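3.2 Small baskets and the things left beside them

Figure 3. Tabletop with an orange basket, a towel and a potted cactus.
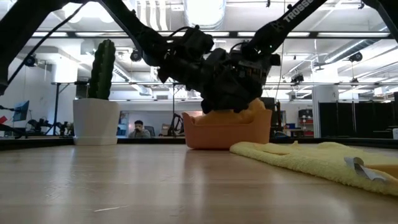
One participant in Plinditville, P31, told us that a basket on a table is only a promise to tidy later, and that the real work is deciding what is allowed to stay out. Other participants put it less strongly, but most drew the same line between things that live on a table and things that are passing through. We use their terms, "living" and "passing", in the rest of this section.

The diary study ran in 49 households in two towns, Plinditville and Cader. Each household chose one flat surface, usually a kitchen or hall table, and kept a short written record of what was put on it and what was taken off. Entries were made in the evening, after the last meal. We gave no instructions about tidying, and we asked people not to buy new containers while the study was under way.

Open containers with low sides came up more often in the diaries than any other kind. The orange basket in Figure 3 is of this type, with rounded corners and a soft item inside that rises above the rim. Participants called this "overfull" or "heaped", and they did not agree on whether it mattered. In Cader, a heaped basket was usually treated as finished: the items were in, and the table was clear enough to eat at. In Plinditville, several households said that anything showing over the rim still counted as mess. The difference did not follow the size of the home or the number of people living in it.

Soft goods were the hardest to classify. A towel could be a living item (laid down to protect the surface), a passing item (on its way to a cupboard) or a kind of container itself, with smaller things set down on top of it. The pale yellow towel in Figure 3 has a small folded paper tag on it. We recorded arrangements like this as "stacked on soft". They tended to last longer than the same items set down on bare wood, and in 7 of the 49 diaries one stayed in place for the full length of the study. When asked, these participants said that moving the towel meant finding a home for everything on it first — so they moved neither.

Plants were nearly always living items. Participants seldom listed them in the evening entry at all, even when a pot took up more room than the basket did. We had to go back to six households and ask whether there was a plant on the table, and all six said there was. A cactus in a white pot, as at the left of Figure 3, is typical of what we were told about: upright, in need of little water, and left where it was when the table was wiped. One participant in Cader described wiping around the pot for years and finding a ring of darker wood when it was finally moved to a windowsill.

Small loose items made up the rest. Tags, receipts, blocks, pegs and batteries were entered under many names, and we merged these into a single group before coding. Following Ndlovu's sorting scale, each item was scored from 0 to 100 according to how sure the participant was of its proper place. Clothing and towels scored high, even where they were left out for days. Paper scored low, and tags lowest of all. Several people kept tags in case an item had to be returned, but had no fixed spot for them.

We had expected the basket to collect the low-scoring items, as the Rikotier hallway study reported. Our diaries show the reverse. Baskets filled first with soft, bulky things that already had a place elsewhere in the home, and the small things stayed on the table beside them. Two households did add a second, smaller dish for paper in February. Both dishes are treated separately in Section 3.4, together with drawers and lidded boxes.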